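ホーム 手順書 現場メモ 棚卸し 用語 検索

小物の棚出し・片付けを自動化に渡すときの段取り(現場側の手順)

2018年12月版。急ぎで書いてるので体裁は後で直します。

対象は、Cunine を入れることが決まった、または決まりそうな職場の現場リーダー。機械の設置の話はしません。設置は Nornen の人がやってくれるし、向こうの資料の方が正確。書くのは現場側の話だけ。誰の作業をどこまで渡すか、手本の録り方、シフトの組み替え、文句が出たときの受け方。

うちの場合は衣料小物と雑貨。ネクタイ、スカーフ、小瓶、文具、そのへん。撮影用に出す、並べる、戻す、数を合わせる。これの「出す」と「戻す」を Cunine に渡した。並べるのは人のまま。数合わせは半々。

用意するもの

・今の作業表(紙でも可。最新のもの)
・手持ちグリッパー、片手ぶんか両手ぶん
・Nunell が入ったノートPC、充電器も
・作業台と棚。普段使ってるやつ
・養生テープ、油性ペン
・やる人。最低二人、できれば交代要員も

棚を新調してから始めようとする人がいるけど、やめた方がいい。普段の棚で録る。引っ越しや模様替えの予定があるならそれが終わってから。うちは3月に棚の向きを変えてしまって、その前の録画がだいぶ使えなくなった。録り直し。きつかった。

手順1 作業を書き出す

一日ぶんの作業を動詞で書く。「取る」「置く」「掛ける」「裏返す」「入れる」「閉める」。「整理する」とか「きれいにする」は禁止。人によって中身が違うので。

書くのはその作業をやってる本人。リーダーが代わりに書くと必ず抜ける。うちは私が書いて、スカーフの端を指でならす動きをまるごと落としてました。後でベテランに言われて気づいた。そこを落としたまま機械に渡すと、くしゃっとしたスカーフが並ぶことになる。

書けたら横に印をつける。
○ 渡してよい
△ 試してから決める
× 人のまま

×の理由も一言。「割れる」「値札が高い」「お客さんの目の前」「やってて楽しい」。最後のは冗談じゃなくて本当に書いてもらった。楽しい作業を先に取り上げると残るのが検品と掃除だけになって、人が辞めます。

手順2 渡す範囲を決めて、紙に貼る

○のうち、最初に渡すのはひとつかふたつ。欲張らない。うちは「箱から出して台に置く」と「台から棚に戻す」のふたつ。

決まったら休憩室に貼る。口頭だけだと翌週には話が変わってる。貼る紙に書くこと。

・渡す作業の名前
・いつから
・その時間、今やってる人は何をすることになるか
・困ったら誰に言うか

三つ目がいちばん大事で、いちばん書きにくい。空欄のまま貼るぐらいなら、貼るのを遅らせる。「未定」と書いてあるのを見た側は「いらなくなる」と読む。

時給とシフト時間を変えないなら、それも書く。変わるかもしれないなら、それも書く。隠しても作業表を見ればわかるので。

手順3 手本を録る人を決める

うまい人に頼みたくなるけど、うまい人だけだと速すぎる。指先で弾いて入れるような裏技が入る。本人は無意識。機械は真似できない。

うちの組み合わせ。
ベテランひとり。丁寧にやってもらう。
入って半年ぐらいの人ひとり。普段どおり。
左利きの人がいればその人も。

録る時間は作業時間に入れる。残業にしない、休憩を削らない。「ついでにやっといて」はなし。手本を録るのは仕事で、しかも腕が疲れる仕事です。グリッパーは思ったより重い。1回録り始めたら12本で交代。これは守らせてください。平気だと言う人ほど翌日に手首が痛いと言う。

それと、誰の手本がどこに使われるか、本人に言う。名前を残すかどうかは本人が選ぶ。うちは名前なしの番号にしたけど、残したいと言う人もいた。自分のやり方が残るならその方がいい、と。そういう人には残してあげる。

手順4 場所の準備

・棚の使う段だけあける。使わない段は触らない。
・床に足の位置をテープで。線が消えたら貼り直し。
・周りの人に声をかける。後ろを通る人も映るので、嫌な人は先に言ってもらう。
・モニターに個人情報や売上が出てないか確認しして、出てたら消すか向きを変える。
・鏡があるなら、自分が映ることも本人に言っておく。忘れがち。
・照明は普段どおり。録るときだけ明るくしない。

部屋をぴかぴかに片付けてから録るのもだめ。普段ある物は普段どおり置いとく。本番で急に掃除機が横にあって止まる、みたいなことが起きるので。椅子も同じ。

手順5 録る

Nunell を立ち上げて、新規、作業名を選ぶ。作業名は手順1で書いた動詞のまま。勝手に言い換えない。「しまう」と「戻す」が混ざって、あとで私が全部直しました。

流れ。

1. グリッパーを開いた状態で構える。物が見えてから録画開始。
2. 近づく。急がない。
3. 掴む。掴んだら一呼吸。ここで止まらない人が多い。
4. 持ち上げる。持った物を一度、体の前で確認。
5. 運ぶ。
6. 置く。開く。手を引く。引ききるまでが一本。
7. 停止。失敗したら「失敗」を押す。消さない。

失敗を消さないのは大事なのでもう一回。消さない。落とした、掴みそこねた、隣の物を倒した、全部残す。消したくなる気持ちはわかるけど、失敗の本数で人を評価しないと先に言っておけば残してくれる。逆に一度でも「今日は失敗多いね」と言ったら翌日から失敗ゼロになります。ゼロのわけがない。

うちは作業ひとつにつき1,000本録った。この数字はうちの棚と物での話なので、よそは Nornen の担当に聞いてください。

布もの。難しい。腰のない布は掴む場所を先に決める。ネクタイなら細い側か太い側か、スカーフなら角か折り目か。決めずに始めると人によってばらばらになる。決めたら作業表に絵で描く。文章だと伝わらない。

小さい物。指先の間にちゃんと入ってるか、自分の目で上から覗かない。グリッパー側の視界で見えてるかどうかが大事。頭を突っ込むと影になるし、頭も映る。

棚。奥行きのある段は手前に置く癖がつきやすい。奥にも置く。右にも左にも。毎回同じ場所に置いた手本ばかりだと、そこしか使えなくなる。

手順6 見返し会

一日の終わりに見返す。6本だけ。全部は見ない、時間がない。選ぶのは録った本人。うまくいったのと、変なのと、混ぜて。

見るときのルール。
・リーダーは先にしゃべらない
・「なんでこう持ったの」と聞くのはよい。「こう持って」は会の最後にまとめて
・直すことが出たら作業表に書き足す。日付と書いた人の番号

この会が意外と効いた。今まで隣で同じ作業をしてても、お互いの持ち方なんて見てなかったので。機械のためにやってるつもりが、新人教育に一番使ってます。今は新人が入ると、まず見返し会に座ってもらう。

手順7 シフトを組み替える

Cunine が動き始めて最初のひと月は、人を減らさない。減らせません。止まる。落とす。呼ばれる。うちは最初の24営業日、専属でひとり横につけた。この人の仕事は見てることと、止めることと、書くこと。地味。交代制にする。同じ人にやらせ続けると腐るので。

それを過ぎたら、空いた時間をどこに回すか。手順2で貼った紙のとおりに。変えるなら貼り直して、変えた理由を朝礼で言う。

うちの変わり方、正直に書いておく。

減ったもの。しゃがむ、立つ。箱から出すだけの時間。朝いちの棚出しの早番。
増えたもの。呼び出し対応。記録。並べ方を考える時間。
変わらなかったもの。閉店後の掃除。数が合わないときの捜索。

早番がなくなって喜んだ人と、早番手当がなくなって困った人がいた。手当のことを私は見落としていて、言われてから慌てて本部に掛け合った。先にやっておくべきだったやつです。これ読んでる人は先に。手当、通勤の時間、保育園の送り。シフトが動くと全部動く。

それから、呼び出し対応。止まるたびに手を止めて行くので、一回は短くても疲れる。並べる作業の途中で呼ばれるのが一番嫌だと全員言う。当番を決めて、当番の時間は並べる作業を入れない。これで文句はだいぶ減った。

手順8 文句の受け方

箱を置くとか、アンケートを取るとか、やったけどあまり集まらない。見返し会の終わりに聞くのが一番出た。

よく出たのはこれ。

「自分の仕事がなくなるのか」
わからないことはわからないと言う。決まってることだけ言う。うちの場合は、渡した作業はなくなった、雇用は今の契約どおり、次の更新時は面談で話す、の三点を毎回同じ言葉で。

「機械の尻ぬぐいをさせられてる」
そのとおりの時期がある。否定しない。尻ぬぐいの時間を記録して Nornen に出す。出すと直してくれることがある。記録がないと何も動かない。

「遅い」
遅い。人の方が速い。急かしても速くならないので、渡す作業は時間に追われないものにしておく。

「自分でやった方が早いからやっちゃった」
これが多い。責めない。ただ、やったら作業表に印。印がたくさんつく作業は、まだ渡しちゃだめな作業。○から△に戻す。戻すのは恥でもなんでもないです。うちもスカーフは一度戻した。

手順9 よその拠点でもう一度やるとき

Mensah の拠点で同じことをやりました。同じ手順で、棚も物も違う。そのまま持っていけたのは、作業を動詞で書くところと、見返し会と、呼び出し当番。持っていけなかったのは手本そのもの。棚の段の形が違うと置き方から違うので、録り直しの分の人手は最初から見ておく。

向こうのリーダーのニイ・スレマナさんから、録る前に物の名前を写真つきで揃えておけと言われて、以後そうしてます。「青いやつ」「旗のやつ」では隣の人に通じない。確かに。下の2枚は録っている最中のグリッパー側の見え方。

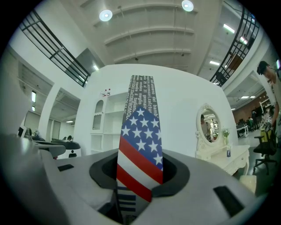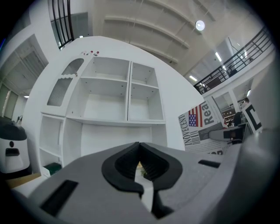
録る前の打ち合わせで一番もめるのは、どこを掴むかと、どこに置いてよいか、このふたつ。言葉だけでやると長引くので、手持ちグリッパーの見え方をその場で出して全員で見ながら決める。1枚目のネクタイは星と縞の旗の柄の上に、濃いグレー地に白い細かいイタリア語がびっしり入ってる。こういう柄ものは「柄のところを掴む」では決めたことにならない。どの柄の境目か、まで書く。2枚目の棚は段の形が揃っていなくて、右の区画だけ横板で仕切ってあり、真ん中は大きく開いてる。なので置き場所は「右の横板の上」「真ん中」みたいに区画で呼ぶ。番号シールを貼ってもいいけど、剥がれる。あと2枚目、左にある白い掃除機っぽい機械、ああいうのも置いたままでよいです。手順4のとおり。

区画の名前が決まったら作業表の裏に簡単な見取り図を描いて、録る人と、呼び出し当番と、横につく人の三者に同じものを渡す。片方だけ更新されてるのが一番まずい。更新したら古いのは回収して捨てて。

よくあるつまずき

録画が始まってない
ボタンは押した、でも Nunell 側が前の作業のまま。作業名を毎回声に出して読む。恥ずかしいけど効く。

手首が痛い
すぐ中止。その日は録らない。本人が大丈夫と言っても録らない。

人が映り込んで嫌だと言われた
その本を外す。外し方は Nunell の一覧で右クリック、「除外」。理由欄は空欄で可。理由を聞き出さない。

同じ人ばかり録ってる
シフト表に録画の枠を先に入れる。空いてる人に頼む方式だと、断れない人に集まる。

リーダーが録ってない
録ってください。自分で持たないと疲れ方がわからないし、わからないまま本数を決めるとだいたい多すぎる。私は最初の週に録って、その日のうちに一回の本数を半分にしました。それが今の本数です。

作業表のひな型は手順書のページに置いてあります。書き換えて使ってくださて構いません。戻した作業(○から△)がある職場は、物の種類と理由だけでいいので現場メモの方に書き足しておいてもらえると助かります。

手順書 現場メモ 前へ 次へ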